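**Terixセル検証だより 1月分 不具合報告**

今月は、新機能の一覧を後半に回し、搬送動作中に起きたグリッパと筐体支柱の接触について先に書く。対象はRollanoが保守しているシミュレーション環境Terixのうち、分注装置とアーム1台を組み合わせたセル構成である。実機での発生報告は受けていない。ただし、接触に至った経路生成の処理は実機側の制御プログラムと共通であり、後述の暫定設定は両方に適用してほしい。

## 発生した事象

水曜の夜間バッチで、作業面上のプレートを持ち上げ、分注装置側へ渡す工程を繰り返し実行していた。途中の1サイクルで、グリッパの外側リンクが筐体の手前側の支柱に触れ、そのまま押し付ける動作になった。アームは停止せず、手首の追従偏差が増え続けたまま次の経由点へ進もうとした。最後はサイクルのタイムアウトで止まっている。

ログには接触力の上昇が残っていた。保護停止のしきい値は80 Nで、力の推定値はしきい値を一度超えた後、すぐに下回り、また超えるという振動した波形になっている。停止判定は「連続した区間でしきい値を超えること」を条件としていたため、成立しなかった。衝突検出が働かなかったというより、検出条件の組み方に穴があったと見ている。

接触した時点で、分注ヘッドは上方の退避位置にあり、ノズルおよびチップラックとの干渉は記録されていない。支柱以外の接触ペアは、物理エンジンの出力を全件検索しても見つからなかった。 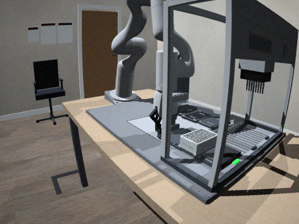 同じ乱数シードで再実行すると、接触は同じサイクルの同じ経由点で再現した。シードを変えた場合は再現しないことが多く、当初は把持ずれによる偶発的なものと考えていた。調査の順序としては遠回りになったが、把持位置の誤差を強制的にゼロにしても、元のシードでは接触が残った。把持の問題ではないと分かったのはこの段階である。

次に疑ったのは経路計画の余裕代である。支柱の脇を抜ける区間では、手首を90度回してからグリッパを差し入れる。回転前の姿勢では、リンクの張り出しが支柱側を向く。この順序が入れ替わると余裕代がほぼなくなるので、経由点の時刻と手首角を突き合わせた。回転は支柱に近づく前に完了しており、順序は仕様どおりだった。

残ったのは、セル座標系そのもののずれである。計画上のグリッパ位置と、物理エンジンが返す実際の位置を支柱基準で比べると、差は11 mmで一定していた。時間とともに増える成分も、姿勢に依存する成分もない。単純な平行移動であり、値はデッキ側の基準穴のピッチと一致した。

## 原因

セル座標系は、サイクルの先頭で基準穴を手先側の視点から撮像し、検出した穴の中心を格子モデルに当てはめて求めている。今回のサイクルでは、この当てはめが1列ずれたまま収束していた。

穴の検出処理は、黒い円とその外側の明るい縁を組にして候補を作る。縁の輝度は周囲の板面との差で評価しており、絶対値では見ていない。照明条件をランダム化した試験では、アームの影が板面にかかる配置が一定の割合で生じる。影の境界が穴のそばを通ると、縁の片側では周囲が明るく、反対側では暗い。このとき候補の信頼度が下がり、並びの端にある穴が候補から落ちる場合がある。

端の列が丸ごと落ちると、残った穴だけでも格子としては整って見える。格子の間隔は等しいので、1列ずらして当てはめても残差は増えない。残差だけで合否を判定していた従来の処理では、正しい解とずれた解を区別できなかった。

加えて、影の中に残った小さな明るい部分が、穴の縁の一部として誤って取り込まれる例もあった。取り込まれた場合は中心推定がわずかに偏る程度で、列の取り違えには至らない。今回の事象の直接の原因ではないが、同じ前処理に由来するので修正の対象に含めた。

確認のため、問題のサイクルについて、影の描画だけを無効にして実行した。座標系は正しく求まり、接触は起きなかった。影を戻し、検出処理に正しい穴番号を外から与えた場合も、接触は起きなかった。原因は影の存在と穴番号の割り当ての組み合わせにあると判断している。 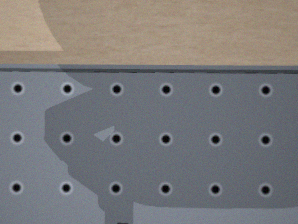
Assefaからは、下書きの段階で異論が寄せられた。影の輪郭を問題にするより、位置が一意に決まらない等間隔の穴を基準に使っていること自体を不具合として扱うべきだ、という内容である。前処理をいくら改良しても、端の列が視野から外れれば同じことが起きる。汚れや液滴で穴が隠れた場合も同様で、照明条件の試験だけを強化すると、かえって安心材料を増やすことになりかねない、とも書かれていた。

この指摘は妥当と考え、対策の優先順位を入れ替えた。当初案では検出処理の改良を先に出し、基準の見直しは次期版に送る予定だった。現在は、割り当ての一意性を確認する処理を先に入れ、検出処理の改良はその後に評価する。以下の対策の節は、入れ替えた後の内容である。

なお、穴の配置そのものを非対称に変更する案も同じ意見の中にあった。シミュレーション側のモデル変更だけなら短時間で済む。しかし実機の板を加工し直さなければ両者の形状が食い違い、検証環境としての意味が薄れる。加工変更の可否が決まるまでは、既存の形状のまま対処する。

## 停止判定の問題

座標系のずれと、接触後に停止しなかったことは、別の不具合として管理している。前者が直っても後者は残る。別の原因で支柱や治具に当たったときに、同じように押し続ける可能性があるためである。

力の推定値が振動したのは、シミュレーション上の接触剛性が高く設定されていたことによる。グリッパが支柱に触れると、位置制御の応答で一度離れ、再び押される。実機では機構のたわみが効くため、まったく同じ波形にはならないと予想している。しかし予想を根拠に停止条件を緩いままにはできない。

従来の連続超過の条件は、外乱による誤停止を減らす目的で入れたものだった。導入時の試験は、作業面への押し当てと、トレイの角へのこすれの二種類に限られていた。剛な柱への側方からの接触は試験項目になかった。こちらは検証計画の漏れであり、制御側だけの責任ではない。

新しい条件では、超過時間を一定の時間窓の中で積算し、途中で下回っても積算値を即座に消さない。あわせて追従偏差の増加も見る。力の推定が振動していても、手首が計画位置から離れ続けていれば停止する。問題のシードで再実行したところ、次の経由点へ進む前に停止した。停止後の姿勢から退避する動作は自動では行わず、オペレータの確認を待つ。

しきい値の80 Nは今回は変更していない。条件の組み方と値の両方を同時に動かすと、誤停止が増えたときに切り分けができなくなる。値の見直しは、新しい条件でのデータがそろってから行う。

## 対策

配布済みの修正と、まだ評価中のものを分けて記す。

**配布済み**

- 穴番号の割り当てについて、隣接する列へずらした解も計算し、残差の差が小さい場合は座標系の更新を拒否する。
- 更新を拒否した場合は、前回値を引き継がずにサイクルを中断する。
- 接触停止の判定を、積算方式と追従偏差の併用に変更する。
- 座標系の更新前後の差をログに出力する。従来は更新後の値しか残っていなかった。

**評価中**

- 作業面の縁と筐体の土台を補助の基準として使い、列の取り違えを検出する処理。
- 撮像前にアームの姿勢を変え、影が基準穴にかかりにくい位置から見る手順。
- 影の境界付近で縁の輝度を左右別に正規化する前処理。

二つ目の手順は、Drasentの撮像モジュールを使う構成では視野が足りず、そのままでは適用できない。視点を二回に分ければ可能だが、サイクル時間が延びる。三つ目は、影の境界が穴の中心を横切る場合の効果がまだ安定していない。どちらも今月の配布には含めていない。

修正版では、影の条件を変えた再試験を実施した。座標系の更新が拒否された実行は4件で、すべて中断後の状態をログから確認できた。拒否された実行の元データを手作業で照合し、いずれも端の列の検出が不足していることを確かめている。誤った座標系のまま搬送に進んだ例は、再試験の範囲では見つかっていない。範囲を限った結果であり、不具合が解消したという宣言ではない点に注意してほしい。

## 作業面まわりのモデルについて

調査の途中で、作業面周辺の衝突形状にも食い違いが見つかった。トレイの表示用形状は縁の段差を持っているが、衝突用形状は簡略化された直方体で、段差の分だけ外側に広がっていた。計画側は広い方の形状を避けるので、危険側の誤差ではない。ただし、白い作業面の脇を通る搬送で、実際より窮屈な経路が選ばれる原因になっていた。

筐体の枠についても同じ確認をした。支柱と上部の横材は、表示用と衝突用の寸法が一致していた。接触した支柱のモデルに誤りがあったのではないか、という問い合わせを受けたが、その可能性は除外してよい。

溝のあるデッキ面は、溝を埋めた平板として衝突形状を作っている。搬送の評価では支障がない。トレイの脚が溝に落ち込む事象を扱いたい場合は、専用の形状に差し替える必要がある。希望があれば、差し替え用のデータを次の配布に入れる。

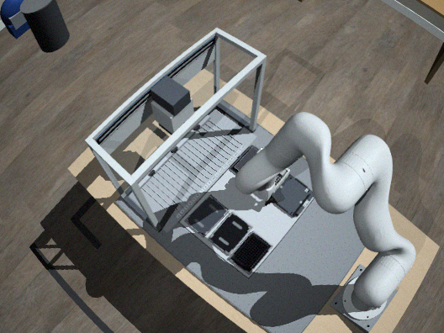 影に関する設定も整理した。従来は照明方向のランダム化と影の描画が別々の設定ファイルにあり、片方だけを有効にした試験が混在していた。照明方向を変えているのに影が出ないという組み合わせでは、今回の不具合は原理的に見つからない。過去の試験記録を見直すと、回帰試験の多くがこの組み合わせで走っていた。

新しい版では二つの設定を一つにまとめ、影を無効にした場合は試験報告の先頭にその旨が出る。古い設定ファイルを読み込むと警告が出るが、実行は続く。警告を見落としやすいという意見が出ているため、次の版でエラーに変更するかどうかを検討する。

## 利用中の拠点への依頼

1. 修正版を入れるまでは、無人でのバッチ実行を避ける。物理的な設備が動かないシミュレーションだけの実行は対象外とする。
2. 実機では、座標系の更新後に筐体の手前側の支柱との距離を目視で確認し、差が11 mm単位で現れていないかを見る。
3. 支柱脇の区間は速度制限を有効にする。設定名は従来と同じで、変更はない。
4. 過去のログに、更新残差が小さいのに搬送先で位置補正が大きく出たサイクルがあれば、前後のサイクルを含めて送付する。

四番目については、位置補正が吸収していたために表に出なかった例を探している。受け渡し先に補正機構がある構成では、1列分のずれが補正範囲に収まり、成功したサイクルとして記録される可能性がある。成功率の集計からは見えない。

送付時は、座標系の更新結果と手先の画像を対にしてほしい。画像だけ、あるいは更新結果だけでは、穴番号の割り当てを再計算できない。圧縮による輝度の変化も影響するため、画像は再保存せずに元のファイルを送ること。

## その他の変更

- ログ閲覧画面で、力の推定値と追従偏差を同じ時間軸に重ねて表示できるようにした。
- 経由点の一覧に手首角の列を追加した。回転前に支柱へ近づく並びがあれば、行の色が変わる。
- トレイの衝突形状を修正した。既存の経路を保存している場合は、再計算を推奨する。
- タイムアウト時に最後の接触ペアが記録されない不具合を修正した。

実機での停止判定の確認は、低速での側方接触から始める。試験用の支柱は設備側のものを使わず、倒れて逃げる構造の代用品を立てる。試験条件と波形は次号に載せる。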